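The freezer that Wihongi bought to rescue surplus food holds 863 trays. On the afternoon I visited, its operations manager would only say that it was "healthy in there, stock-wise." I asked if that meant full. She said it meant healthy.

Wihongi collects unsold food from supermarkets and farms and passes it to pantries, shelters and schools on the east side of Hositz. Last year it took over a former bakery and began turning some of that food into frozen meals. The press release promised an end to hunger in the city. I have read a lot of press releases from food charities, and I went along mainly to ask where the meals go once they leave the building.

"That line was not mine," the manager said of the promise. "I'd have taken it out. We make dinners. People are hungry for reasons I can't fix with a dinner."

She has run the kitchen since it opened and asked me to leave her name out, partly because she was going to be rude about donors. She was, a little. Companies like to give what they already want to get rid of, she said, and they like to have the gift weighed and announced. One week the kitchen got a truckload of celery and not much else.

"You can't make a meal out of celery. You can make soup, and we did, and the pantries told us very politely that they had enough soup."

I wanted to know who counts a thing like that. Wihongi's annual figures are in pounds collected, and the celery went in as pounds collected. Whether anybody ate it is a different column, and I couldn't find that column in anything the charity has published.

She didn't argue. "We know what comes in the door, and we know what goes out on the van. After that we know what people tell us. Some places tell us a lot. Some places I've never had an email back from."

The kitchen delivers to Skarkitz, a neighborhood pantry across the river, on the same run as two shelters. Skarkitz asks for 200 meals a delivery. For most of the winter it got fewer, while the website went on talking about capacity.

"Capacity is what the ovens could do if I had the cooks," she said. "I don't have the cooks. I've got ovens."
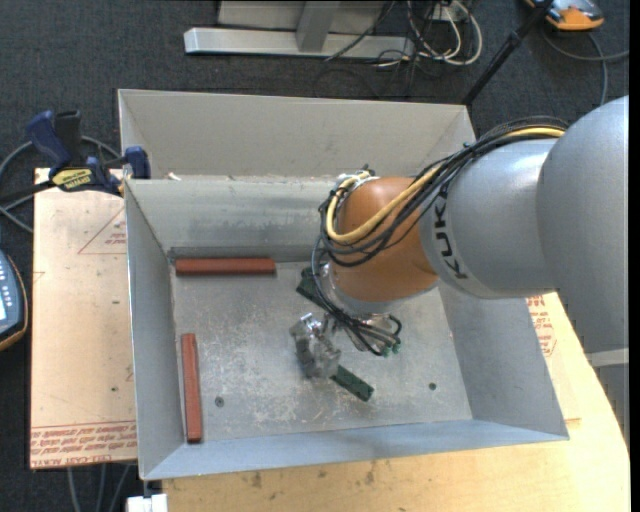

Money for ovens is easier to get than money for wages, and she thinks everyone in the business knows it. A funder will pay for steel, put a plaque on it and come back for the opening. Paying a cook for a third year doesn't come with an opening. When I asked how long her own job was funded for, she laughed and asked if I could come back to that one. I did come back to it, and she said next March, "and then we'll see."

Her biggest cash supporter is Gitus, a grocery delivery firm that also sends the kitchen its short-dated stock. I put it to her that this is a pretty good deal for Gitus. It avoids the cost of dumping food it ordered too much of, and it gets its name on the van.

"It is a good deal for them," she said. "I'd be worried if it wasn't, they'd stop." Would she rather they ordered less in the first place? There was a long gap before she answered. "Yes. Sure. Then I'd have to buy chicken."

That seems to me the weak spot in the whole arrangement. A charity that depends on waste needs the waste to continue, whatever it says on the mugs. She had heard this before and was plainly tired of it. Her answer was that the people eating on a given night don't have time for the argument, and that I was welcome to have it with somebody who wasn't trying to get a delivery out by four.

So I asked about the food instead. The menu that day was a bean chili and a chicken and rice bake, both in single portions with the ingredients printed on the lid. Labels were a fight, she said. Early batches went out with only the name of the dish, and a shelter sent a whole load back over a question about nuts. She called that the most useful complaint they ever had.

I ate the chili. It was fine, a bit short on salt. She said the salt was deliberate and that everyone mentions it.

Before I left I asked for one number she trusted. She went and looked at a clipboard by the loading door. It said 459, the meals sent out that morning, and she had signed for them herself. The day before it was 423.

"Those I'd swear to," she said. "The ones in the brochure, you should ask whoever wrote the brochure."

I did ask. Wihongi's press office said the published figures were "based on projected output at full staffing" and offered me a tour of the kitchen.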